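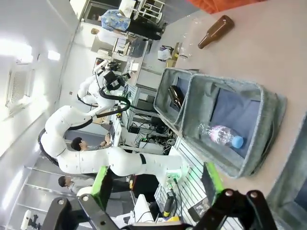 How to Get Musty Smells Out of a Felt Bin

Felt is lovely stuff, but oh my, does it hang on to odors! Ours spent all of February in the basement, so I've had practice.

Empty the bin and vacuum it well, corners too (I use the little brush). Sprinkle in 3 tablespoons of baking soda, rub it around gently with your fingers and leave it overnight. I like to do this on a Sunday evening and forget all about it. Vacuum again in the morning, then stand the bin by an open window until supper. Still musty? Go ahead and give it a second night.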